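Kitchen robots still slow at wiping down, Skernlow trial finds

A robot arm can clear a breakfast bench in Skernlow, but it takes its time and it needs someone close by.

That is the early word from Livel, a household chores trial run by local firm Gelora. The trial began in May and has put robot arms to work on a list of 30 small jobs that most people do without thinking: wiping a bench, moving a mug, putting fruit on a plate, closing a drawer, standing a bottle back against the wall.

Songül Bilgin, who leads the trial, said the results so far were mixed.

"Picking up a cup is mostly fine," she said. "Wiping is harder. You have to press hard enough to clean and soft enough that you don't shove the cutting board into the toaster."

The jobs are done on a marble benchtop set up the way a family might leave it, with a toaster oven, a toaster, canisters and a plate of fruit shapes all sharing the space. Bilgin said the team had tried working on a bare bench at the start and dropped the idea after the first fortnight, when the scores looked far better than anyone believed.

"My own kitchen has never been bare," she said.
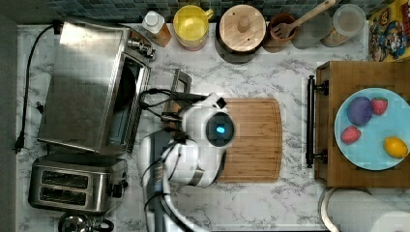
What the arms can do

Gelora has logged 500 attempts since the trial opened. An attempt counts as a pass if the job is finished with nothing knocked over and nobody stepping in. By that measure the arms passed 60 per cent of the time.

The easy jobs pull that number up. Moving a single light object from one clear spot to another is close to routine. So is opening a drawer with a bar handle, provided the arm comes at it from the side it was taught.

Wiping, folding and anything to do with power cords pull it down. Cords are a particular nuisance. They are thin, they move when something else moves, and they are often dark against a dark wall. One appliance was dragged to the edge of the bench in the second week when a finger of the gripper hooked its cord. It did not fall, and the team now stops the arm by hand if it gets too close.

Clear glass is another weak spot. The cameras can look straight through a tumbler to whatever is behind it, and shiny metal throws back light that the software may read as an object. Bilgin said the team had thought about swapping the glassware for plastic and decided to leave it.

Speed is the other problem. A full reset of the bench, with every item returned to its place and the surface wiped, took 35 minutes on the best run. Bilgin does the same job in less than five.

Tools made for hands

Much of the work this winter will be on tools. Most kitchen tools are shaped for a palm and a thumb, and a two-fingered gripper has trouble keeping them straight. A handle that turns slightly in the grip can leave the far end of the tool well off the mark, and the longer the tool, the worse it gets.

The team has been trying straight-sided pieces that give the fingers something flat to close on. Cloths were tried early and put aside. They bunch up, and the arm could not tell whether it was still holding one or had dropped it.

"We might come back to cloths," Bilgin said. "They're what people use."

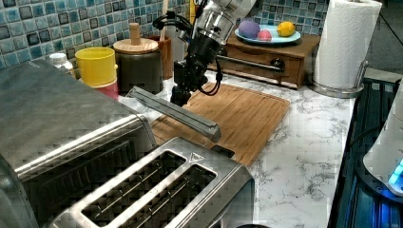 A gripper holds a long grey bar above the cutting board at the Skernlow trial kitchen.

Shop interest

The trial has drawn some interest from outside the home. Güler, which runs a bakery and lunch counter in the centre of town, has asked Gelora whether an arm could take over the wipe-down between the breakfast and lunch trade.

Owner Ilgın Canpolat visited the test kitchen last month and watched for most of a morning. He said he would not be placing an order this year.

"It did the bench and it did it properly, I'll give it that," he said. "But I've got people lined up at 11.30 and I can't ask them to wait for it."

Canpolat said he was more interested in the end of the day, when the doors are shut and time matters less. His closing shift has been hard to fill, and he would like a machine that could stack trays and wipe the back counter while the one person on duty cashes up. He also wants to know who pays if it breaks something. Gelora said it did not have an answer on that yet.

Staff at the bakery were less worried about their jobs than he had expected, he said. Their main question was whether it could do the sandwich press.

It can't. Hot surfaces are outside the trial and will stay that way for now, as will knives and anything involving raw meat. The stove in the test kitchen is not part of any of the 30 jobs.

Next steps

Livel will run through the rest of the year. The next round of tests will move items to new spots between attempts, so that the arm cannot lean on having seen the same layout before. Bilgin expects the pass rate to drop when that starts.

A second round will have people in the room doing ordinary things, such as reaching across to get a mug. For now, anyone who steps up to the bench has to pause the arm first.

Gelora has not set a date for a product and would not give a likely price. Bilgin said a home version that could be trusted alone with a full kitchen was still years off, and that she would rather see one or two chores done well in a shop after hours before anyone tried to sell it to families.

The firm is looking for Skernlow households willing to send in a list of what sits on their kitchen benches on a normal morning. The lists will be used to lay out the next round. People who want to take part can leave their name at the Gelora front desk before 4 pm on working days.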